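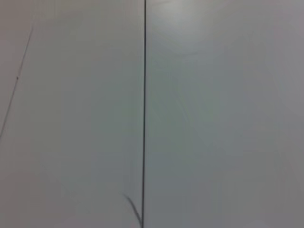
Prasanna Gazi 觉得冰刀的开刃半径根本不用再测，队里守门员全换浅槽就完了，Flollden 那边去年就这么干的。我不同意，至少现在不同意。Flollden 换浅槽的同时还换了磨刀机和门将教练，赢球算谁的？

**2017年12月26日，磨刀间**

今天磨了 2 组刀，一组按老规矩，一组按 Prasanna 说的浅槽。砂轮是 Barbier 的，修整器用之前对过一遍零点。磨完用直尺靠两侧刃，老规矩那组有一把内刃偏高，返工了一次。返工的那把单独放，不进对比。

横移测试：门柱到门柱，来回 20 次，Dorian Mallet 掐表。原始数据在他本子上，我还没抄过来。他说浅槽“明显快”，我问快多少，他翻了半天，最快和最慢的几次两种刀都有。这叫明显？而且先穿老刀后穿浅槽，人已经热开了，冰面也滑花了。下次顺序要打乱，中间要补冰，不然白测。

掐表本身也可疑。按表的人知道脚上是哪副刀，手指会不会偏，我不敢说不会。Plokura 的计时门借得到就借，借不到就让 Dorian 背着标签掐。

另外 Trernard 的宣传单上写浅槽“降低疲劳”，没写怎么测的，先当没看见。

门将本人的说法：蹬出去顺，刹车心里没底，第三节那种烂冰上不想穿。这句我反而比较信，因为他本来是想换的。

七月那批旧记录也翻了，编号 49 那页写着“手感好”，没有半径，没有冰温，连谁穿的都没写。以后这种别往本子里记，占地方。

待办：

- 冰温每次上冰前后各记一次，写在同一行
- 浅槽那组再磨一遍，换个人磨，看刃高差能不能重复
- 21 号柜里的旧刀架别扔，底座螺丝还能拆
- 问 Prasanna 要 Flollden 换刀前的扑救数据，有就看，没有就别再提了

在这之前比赛用刀一律不动。Prasanna 要是想给替补门将先换，得让他自己跟教练讲，别写我的名字。

砂轮剩的厚度忘量了，明天补。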